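Drivau Lab Automation Club – Frequently Asked Questions

Welcome! If you have found this page you are probably thinking of joining us, or your kid already has and you want to know what they keep talking about at dinner. These are the questions we get most. If yours isn't covered, write to Oksana Melnychuk at the club desk and she'll get it to the right person.

What does the club do?

We program a robot arm to do the kind of work that goes on in a biology lab: picking up plates, moving them between holders, loading an instrument, putting everything back where it came from. All of it happens in simulation, on a virtual bench we call Grastimis. Students write the routines, run them, watch what goes wrong and try again. It is a huge amount of fun, and we say that after watching the same plate land crooked all evening.

Do I need to know how to code?

No. Plenty of our members had never written a line before their first meeting. You start by changing numbers in a routine that already works (how high the arm lifts, how far the gripper opens) and seeing what happens. By October most beginners are writing short routines of their own. If you already know some Python, great, you'll get to the hard stuff sooner.

Do I need to know any biology?

Also no! You'll pick up the words as you go. A multiwell plate is a flat plate with lots of tiny cups in it. A tip rack holds the disposable ends that go on a pipette. That will get you through the first month, and Ermira Ristić, who teaches biology upstairs, loves being asked about the rest.

What is on the bench?

One arm, one table, and a good spread of labware on it. There are racks and plates in holders, a couple of open bins, and an instrument in the middle that plates go into. Every team works with the same bench, so you can compare your routine with another team's and know you were both up against the same thing.
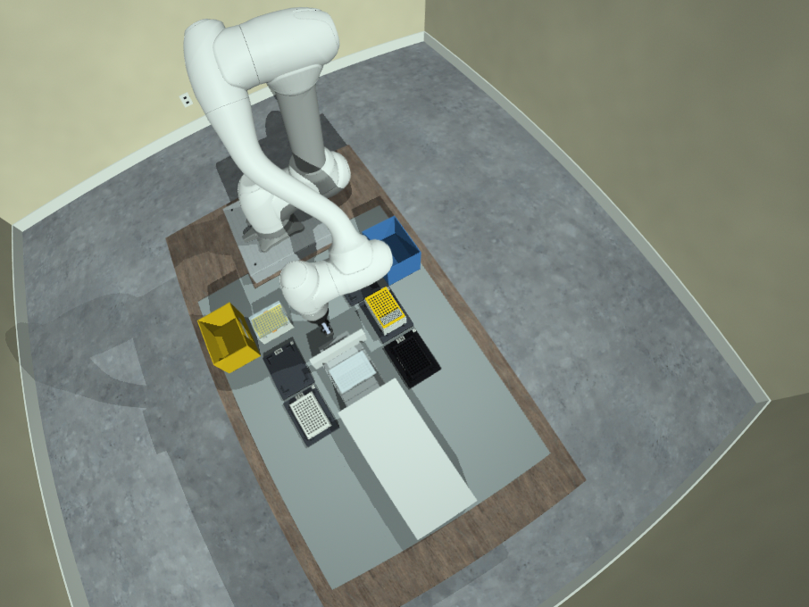 The Grastimis bench, with the arm over the mat and the blue bin beside its wrist.

Why a simulation? Will we ever use a real robot?

A simulated arm can be crashed all day long and reset with one key. That makes people brave, and brave people learn fast. It also means all the teams can work at once, with no line for the machine. We do visit a working lab each year, and last time the students spent the whole bus ride home arguing over how its plate holders compared with ours. We don't have a physical arm at the club, and we have no plans to buy one right now.

How are the teams set up?

Each team has 4 members. You can sign up with friends or let us place you. We ask everybody to take a turn at everything during the year, so please don't hide behind the teammate who types fastest. Somebody writes the movements, somebody works on the grasping, somebody reads the logs, somebody keeps the notebook. Then you switch.

What is the Brerkley Challenge?

Our end-of-year competition, and the loudest night on our calendar. Every team gets the same task list, revealed that morning, and has until the evening to write and test a routine. Then we run them all on the big screen with families watching. There are 151 points for the tasks and a separate prize for the best notebook. This year's Challenge is on 18th May, and spectators are very welcome.

How is a run scored?

You earn points for each item that ends up where the task list says it should. A plate that is in its holder but not sitting flat gets half. Knocking something over costs you 7 points, and running into the instrument ends the run. Speed only matters if two teams are tied. Murray Morin wrote the rules and will happily explain the tie-break for as long as you can stand there.

Can we use the cameras in our routines?

Yes, and we hope you will! A wide view from close to the gripper is available to every team, and so is a view of the whole table from above. The wide one bends straight lines a lot, so a rack near the rim looks curved when it is perfectly straight.
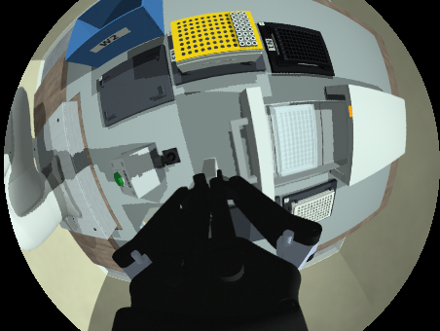 Teams usually start by hard-coding every position, and that works fine until we shift a holder a little between runs. After that, the ones who have learned to read positions from the camera have a much nicer evening. Correcting for the lens is a good project for a pair – Blagoje Todorova has a worksheet on it, and the math is no worse than high school geometry.

My gripper keeps missing the plate. What should I check?

First, check that you are approaching from straight overhead. Next, look at the angle of the wrist compared with the angle of the holder. Then slow the last part of the move way down and watch it again. If the jaws are closing too early, the fix is nearly always a wait step. Still missing? Save the log and bring it on meeting night. Please save the log!

What computer do I need?

None, if you come to meetings. We have machines in room 351 with everything installed. The software also runs on most laptops from the last few years, and the install guide is on the Phan server in the folder called "start." Chromebooks won't run it, sorry.

How much does it cost?

Membership is free, and so is the Challenge. You may want to bring snack money.

How do I join?

Come to any meeting and ask for Surachet Sombatkul. He'll find you a seat and get you logged in, and you'll have the arm moving before you go home. New members can join at any point in the year, though teams for the Challenge are fixed two weeks before the event.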